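검은 빨래와 하얀 식탁: 접기 로봇 대여 서비스를 쓸 때의 살림 요령

2021년 1월 16일
글: 크리스탑스 클라비냐(Kristaps Kļaviņa)

저는 한국어를 늦게 배운 사람이라서 문장이 조금 딱딱할 수 있습니다. 양해를 부탁드립니다. 이 페이지에는 제가 집에서 해 보고 괜찮았던 방법만 적습니다. 지난번에는 칼 가는 방법을 썼고, 이번에는 빨래입니다.

작년 7월부터 저희 집은 Trelov의 대여 서비스를 쓰고 있습니다. 식탁 옆에 로봇 팔을 세워 두고, 마른 천을 식탁 위에 놓으면 팔이 집어서 펴고 접는 서비스입니다. 기본 상품의 이름은 Skedus이고, 한 달에 76유로입니다. 설치비는 따로 받지 않았습니다. 싸다고 말할 수는 없습니다. 그러나 저는 손목이 아픈 기간이 길었고, 아내 피오렐라 마르티넬리는 빨래 접는 일을 저보다 더 싫어합니다. 그래서 한번 신청해 보았습니다.

먼저 식탁에 대해서 씁니다.

식탁은 하얀 것이 편합니다. 저희 식탁은 원래 하얀색이라 따로 준비할 것이 없었습니다. 팔의 손목에는 작은 카메라가 달려 있고, 이 카메라로 천의 끝을 찾습니다. 그러니까 바닥색과 천의 색이 비슷하면 찾는 시간이 길어집니다. 하얀 수건을 하얀 식탁에 놓았을 때가 제일 느렸습니다. 저는 하얀 빨래를 접는 날에는 회색 식탁보를 깝니다. 식탁보는 꼭 테이프나 집게로 네 모서리를 고정하십시오. 고정하지 않으면 로봇이 식탁보를 빨래라고 생각하고 같이 들어 올립니다. 저희 집에서는 설탕통이 한 번 떨어졌습니다.

식탁은 시작하기 전에 마른 걸레로 닦습니다. 빵 부스러기가 남아 있으면 검은 천에 다 붙습니다. 물걸레를 썼다면 15분쯤 두었다가 시작하는 것이 좋습니다. 젖은 자리에 얇은 천이 붙으면 손가락이 천을 잘 떼지 못합니다.

다음은 검은 천입니다. 제가 받은 질문 중에 검은 옷에 대한 것이 제일 많았습니다. 하얀 식탁 위에서 검은 천의 바깥 모양은 아주 잘 보입니다. 문제는 안쪽입니다. 천이 구겨져 있으면 주름과 주름이 서로 비슷하게 어둡고, 어디가 위이고 어디가 아래인지 구별하기가 힘듭니다. 사람 눈에도 힘든데 카메라에는 더 힘들 것입니다. 천을 던져 놓지 말고, 모서리 하나를 잡아서 바깥으로 살짝 빼 놓으십시오. 뾰족한 모서리가 하나라도 밖에 나와 있으면 팔이 그쪽부터 시작할 수 있습니다.
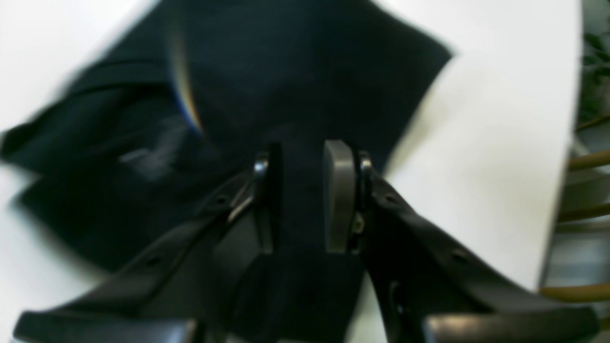
조명도 중요합니다. 머리 바로 위의 전등 하나만 켜면 주름 안쪽이 전부 까맣게 됩니다. 저는 옆에 스탠드를 하나 더 켭니다. 빛이 옆에서 들어오면 접힌 선이 조금 밝게 올라와서 모양을 알기가 쉽습니다. 반대로 창문에서 햇빛이 바로 들어오는 시간은 피합니다. 유리컵이나 장식용 유리를 창가에 두는 집이라면 그것도 잠시 치우십시오. 무지개색 빛이 천 위에 생기면 예쁘지만, 저는 작업할 때는 없는 쪽을 더 좋아합니다.

의자와 화분은 팔이 움직이는 범위 밖으로 옮깁니다. Trelov의 설명서에는 간단하게 “주변을 정리하십시오”라고만 쓰여 있습니다. 저는 이 문장이 부족하다고 생각합니다. 긴 천, 예를 들어 침대 시트를 들어 올리면 끝이 생각보다 멀리 흔들립니다. 의자 등받이에 걸리기도 하고, 잎이 약한 식물이라면 잎이 상합니다. 시트를 접는 날에는 의자를 모두 벽 쪽으로 보냅니다. 작은 수건만 접는 날에는 그대로 두어도 문제가 없었습니다.

집게 손가락의 청소

손가락에는 미끄러지지 않게 하는 부분이 있고, 여기에 먼지와 실밥이 모입니다. 검은 천을 접은 다음에 하얀 천을 접으면 하얀 천에 검은 실밥이 묻습니다. 순서를 바꾸어서 하얀 것부터 하십시오. 이것은 세탁기와 같은 규칙입니다.

청소할 때는 먼저 전원을 끕니다. 그리고 조금 젖은 면 수건으로 닦고, 마른 수건으로 한 번 더 닦습니다. 알코올을 써도 되는지 상담 전화에 물어보았는데, 담당자 토누 프리에디티스 씨가 쓰지 말라고 대답했습니다. 고무가 딱딱해진다고 합니다. 손가락의 틈은 오래된 칫솔로 쓸어 줍니다. 나사는 만지지 마십시오. 제 이웃 야누스 카이리스 씨는 소리가 난다고 직접 나사를 조였고, 그 다음부터 손가락이 끝까지 벌어지지 않았습니다. 기사가 두 번 방문했습니다. 첫 방문은 무료였고 두 번째는 돈을 냈습니다.

접을 수 있는 것과 어려운 것

잘 되는 것은 수건, 행주, 베갯잇, 두꺼운 티셔츠입니다. 보통인 것은 긴 바지입니다. 바지는 주머니를 미리 안으로 넣어 주면 훨씬 낫습니다. 잘 안 되는 것은 끈이 달린 앞치마, 얇은 스타킹, 그리고 고무줄이 들어간 매트리스 커버입니다. 매트리스 커버는 저도 손으로 잘 못 접기 때문에 로봇에게 불만이 없습니다.

단추가 있는 셔츠는 위 단추와 가운데 단추를 잠그고 놓습니다. 전부 잠글 필요는 없습니다. 지퍼는 끝까지 올립니다. 지퍼의 쇠 부분이 식탁을 긁을 수 있어서, 아끼는 식탁이라면 이때도 식탁보를 깔아 주십시오.

한 번에 놓는 양은 한 장입니다. 광고 페이지에는 쌓아 놓은 빨래를 하나씩 꺼내는 영상이 있지만, 저희 집에서는 두 장이 같이 올라오는 일이 자주 있었습니다. 특히 색이 같은 천을 겹쳐 놓으면 그렇습니다. 바구니는 식탁 옆 의자에 두고 제가 한 장씩 꺼내 놓습니다. 이렇게 하면 사람이 옆에 있어야 하니까 완전한 자동은 아닙니다. 저는 그동안 라디오를 듣고 양말의 짝을 맞춥니다.

다른 상품과 비교

친구 쥐드루나스 쿠스크 씨는 Liepiņa의 Plimness를 씁니다. 이것은 대여 상품이고 보증금 300유로를 먼저 냅니다. 팔이 조금 더 작아서 좁은 부엌에도 들어갑니다. 그 집에 가서 반나절 써 보았는데, 행주와 손수건은 Skedus보다 깨끗하게 접었습니다. 모서리가 잘 맞습니다. 큰 목욕 수건은 팔 길이가 모자라서 반으로 접은 것을 사람이 도와주어야 했습니다. 소리는 Plimness가 더 조용합니다. 아기가 있는 집이라면 이 점을 먼저 보십시오.

식구가 많고 수건이 많이 나오는 집에는 Skedus가 맞고, 혼자 사는 분에게는 둘 다 권하지 않습니다. 혼자 사는 분의 빨래 양으로는 식탁을 치우는 시간이 접는 시간보다 깁니다.

계약할 때 확인할 것

최소 기간을 꼭 물어보십시오. 저는 2개월이라고 들었는데, 계약서에는 해지를 한 달 전에 알려야 한다는 문장이 따로 있었습니다. 손가락의 고무는 소모품이라서 교환할 때 누가 돈을 내는지도 확인해야 합니다. 저희 계약에서는 일 년에 한 번이 무료입니다. 이사할 때의 운반비는 계약서에 없어서 메일로 답을 받아 두었습니다. 메일은 인쇄해서 설명서 안에 끼워 놓았습니다.

다음 글에서는 다리미판 커버를 집에서 바꾸는 방법을 쓰겠습니다. 두꺼운 면과 얇은 담요가 필요하니, 같이 하실 분은 버리지 말고 모아 두십시오.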